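A Common Rulebook for the Toy Kitchen

Play kitchens have become a standard test bench for robot manipulation. They are cheap, they fit beside a fixed arm, and their contents can be dropped without damage. Until recently, they were also used with few written rules, and results from one bench could rarely be compared with results from another.

The Granska practice guide, issued on 4 Jan 2020, sets out to change that. It runs to 48 clauses and covers bench layout, object placement, reset procedure and the reporting of failures. Two labs, Drardale and Quezada, have adopted it in full.

Why layout comes first

Consuelo Huerta, who edited the guide, spent most of the drafting period on placement. In a review of 373 logged trials, she found 201 in which the starting position of the object had been recorded only as "on counter."

"That phrase covers a carrot in open space and a carrot touching the sink," Huerta says. "Those are different grasps. One of them has a wall on one side of it."

The guide now requires three entries before each trial: the nearest fixture, whether the object is in contact with it, and the direction in which the object points. A photograph taken before the arm enters the workspace must be stored with the entries.

Clause 17 deals with parts that look live. A printed or molded burner is to be treated as a hot surface in any task that a lab intends to move to a real kitchen. The arm may cross it only above the stated clearance height. Labs that waive the clause must say so in the results table – a footnote is not enough.

Two-piece toy food has its own entry. The operator checks the joint before the trial and records any separation as a failure, even if both halves reach the target.

Start state, carrot-to-sink task

The object lies on the white counter between cooktop and sink, against the left rim of the basin, with its tip pointing up and to the right. Hanging utensils stay on the wall and are listed as fixtures. 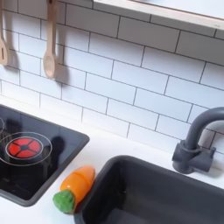
What remains open

Lighting is the main gap. Glossy cooktops produce reflections that some vision systems read as objects, and the guide gives no limit for them. Sketance, which supplies benches to both labs, has proposed a matte cover. Huerta prefers to leave the surface alone and require a lighting record instead. The clause is due for a vote in April.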